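Newsroom > Press releases > Robotics

Home Products Research Newsroom Careers Contact

Ovoleo opens its simulated gripper trials to outside teams

14 January 2022 - Ovoleo, the robotics test group based in Leeds, is releasing the full results of its first large comparison of parallel grippers on bathroom and kitchen fittings, along with the simulated test set used to produce them. Any team that builds, buys or programs grippers can now run the same trials on its own hardware models and see how they compare.

The trials pit two finger designs against each other: the straight finger that Ovoleo has used since it started, and the new Vurley finger, which has a slimmer tip and a softer pad. Both were run on the same simulated arm with the same controller, over 3855 grasp attempts on 42 different fittings. Taps, spouts, lever handles, waste covers and shower brackets all get their turn.

"We're thrilled with how much came out of this," said Uchenna Etim, who leads the trials. "Fittings are a wonderful test for a gripper. They're shiny, they're curved almost everywhere, and the bit you'd like to hold is often the bit that tips the whole thing over. If you only ever test on boxes and bottles you miss all of that!"

The work began with a question from Onyshchenko, a packing firm that boxes tap sets for several bathroom suppliers. Its engineers wanted to know whether one gripper could deal with every part in a set, or whether they would need a tool change between the spout and the handles. Buying and fitting two sets of fingers just to find out would have tied up a packing cell for weeks, so Ovoleo modelled the parts and ran the comparison in simulation first.

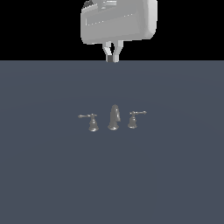 Three-piece sets proved the most interesting group by some way. The handles and the spout are separate items, so the controller has to choose a part, choose a side to approach from and then get the fingers down without brushing the neighbouring piece. With the straight finger, most of the failed attempts on handles came from closing on the lever arm, where the part turned in the grip before it could be lifted. The Vurley finger did better when it went for the neck above the base, and the controller learned to prefer that spot fairly early in the runs.

Tall spouts went the other way. The straight finger held them more firmly, and the Vurley pad sometimes let the part swing during a fast lift. Slowing the lift cured most of it, and Ovoleo has published both sets of runs so that readers can judge the trade for themselves.

"I was sure the new finger would win everywhere, and I'm rather pleased that it didn't," said Matvii Zinchenko, who wrote the controller. "Now we know where to look. There's a stretch of the curve on a gooseneck spout where neither design is very happy, and that's the part I want to work on next."

Each attempt was scored in the same way. A grasp counted as good if the part was lifted clear, held through a short shake and set down again within the marked tolerance. A part that was lifted but dropped during the shake was logged separately, as the team felt that lumping those in with clean misses would hide the very thing people want to know about a pad. Friction and lighting were varied between runs, and starting positions were shuffled so that the controller could not rely on finding a part in the same place twice.

The release contains the models of all 42 fittings, the two finger designs, the controller settings and a log of every attempt, good and bad. A short guide explains how to swap in another gripper. Teams using a different arm will need to set their own reach limits before the first run - the guide has a page on this, and it is worth reading before anything else.

Trials on real hardware start in February at the Grerner workshop, where 70 of the simulated grasps will be repeated on a physical arm with real fittings. The list leans towards the awkward cases, including the spout lifts that split the two designs. Ovoleo will publish those results in the same format, with video of the failed attempts as well as the good ones.

Teams who would like a fitting added to the next round can send a model and a short note on how the part is normally handled. Parts with hoses or loose washers are especially welcome.

Contact: Ovoleo press desk | © 2022 Ovoleo. All rights reserved. | Back to top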